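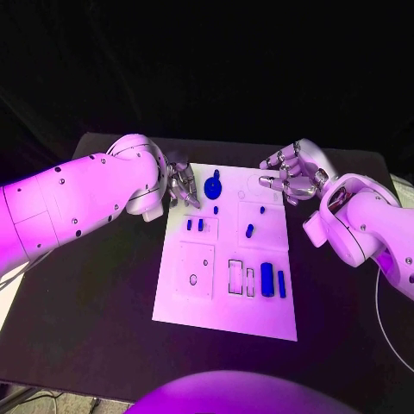
Hi Kusum, it's me again with the February update on the Vemovico assembly work. I'll try to keep it shorter than last time (no promises).

The big news is that the lighting study is finally running. You'll remember our worry from the fall: a policy trained under plain white lab light did fine at home and then got lost as soon as the room looked different. So we've been recording two-handed demos on the white task board under strong colored light, with the black curtain up behind the table. Purple is the one we've spent most of our time on, and it's a mean one. All the white surfaces go pink or violet, arms included, and the vision side has to find the edges of white plates on a white board with very little to go on.

What we have so far is 17 hours of usable demos. We train on six lighting setups and test on two the policy has never met. Mixing the colors in from the start works a lot better than adding them at the end, which surprised me and annoyed Jayasinghe, who had built the whole training schedule the other way around. We've redone it. I'd still call this an early result, and I want a second training run before it goes on a slide with your name on it!
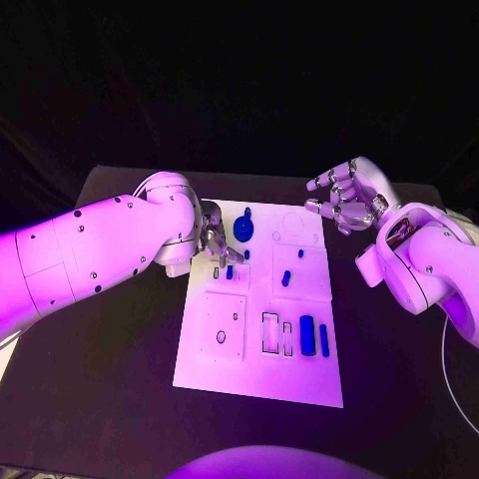

The small pegs are where I'm losing sleep. The knob is big and easy to find, and the thick cylinder is pretty forgiving, but with a peg the fingers have to come down right over it and then the hand hides the very thing it's after. Brasora suggested feeding in the last clear view of the peg along with the live one. We have that half coded, and I think it's worth a couple more weeks.

The other open item is what the idle hand should do. Right now the demos have it hovering over the board while the other one works, and the policy copies that faithfully — including a slow drift toward the middle that I don't love. The Cotura planner can hold it back, but then handoffs get sluggish. I'd like to re-record a small set with a fixed waiting pose and compare the two.

Money is fine. We're a bit under on equipment and a bit over on operator time, and I'd like to move the difference across if you're okay with that. A yes by email is plenty, and I'll fix the spreadsheet myself.

Next up: the second training run, the peg fix, and then the two unseen lighting setups again from scratch. Call me any time after 9 if you want the longer version.

Vemovico assembly project | Progress notes | Contact the project office | Back to top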